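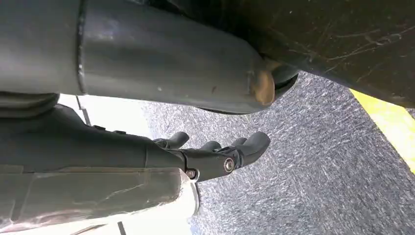

Scuff

A scuff is a mark left on a surface when something rubs against it hard enough to be noticed and too lightly for anyone to own up. It may be a place where finish has been taken away, a place where material from the other object has been left behind, or both at once. The word is also used for the act of making such a mark, and for walking without properly lifting the feet, a habit responsible for a good share of the others.

Scuff and scratch

The two terms are often used loosely. In most repair trades a scratch is narrow and has a direction, while a scuff is broad and has an area. A fingernail drawn across the surface will usually catch in a scratch and slide over a scuff. Rental agreements tend to ignore the difference and charge for both.

A dent is a change of shape and is treated separately, although a dent is seldom found without a scuff nearby to keep it company.

Types

Transfer scuffs are made when the softer of two materials comes off on the harder. The black streak left on a gym floor by a rubber sole is the usual case. The floor is unharmed and the mark can often be lifted with a damp cloth, a pencil eraser or, by long tradition among school janitors, a tennis ball on a stick.

Abrasion scuffs are made when the surface itself is worn. The color underneath shows through, or the gloss is lost and the patch looks pale from one side and dark from the other. Wiping does nothing, though it is always tried first.

Mixed scuffs are common on car bumpers, where some of the paint has gone and some of the concrete post has arrived. The post generally keeps a matching mark of its own, and these are left in place for years as a kind of public record.

Where they occur

Scuffs gather on corners, rounded ends, door edges, stair risers, the toes of shoes and anything at the height of a shopping cart. Hallways collect them in a band between knee and hip. A survey of public stairwells in Clorkbridge logged 608 separate marks, of which 218 were on the bottom three steps. The authors suggested better lighting. The town painted the steps brown.

Suitcases are a special case. A new one is scuffed on its first trip and the owner is upset; by the third or fourth the marks are called character, and the bag is easier to find on the carousel.

Removal

Transfer marks are softened and wiped off. Baking soda paste, melamine foam and rubbing alcohol are all used, and all three can dull a glossy finish if the user gets interested in the work. Abrasion marks cannot be removed in the strict sense. They are filled, polished down to match, or colored over with a wax stick in a shade that looked right in the store.

Leather is treated with conditioner and a matching cream. Suede is brushed, and then brushed again by someone else.

Testing

Makers of floor and wall coatings measure scuff resistance by dragging or swinging a rubber block across a sample and judging what is left. In the Lammers method the block passes over the panel 200 times under a fixed load, after which the panel is compared with a set of gray cards. The older Dituritz method used a boot heel. It fell out of favor when laboratories could not agree on the boot.

Deliberate scuffing

Painters scuff a glossy surface with fine sandpaper so that the next coat will hold, a step called scuff sanding. Furniture and jeans are also scuffed before sale, at extra cost to the buyer.

See also

Abrasion
Burnishing
Patina
Security deposit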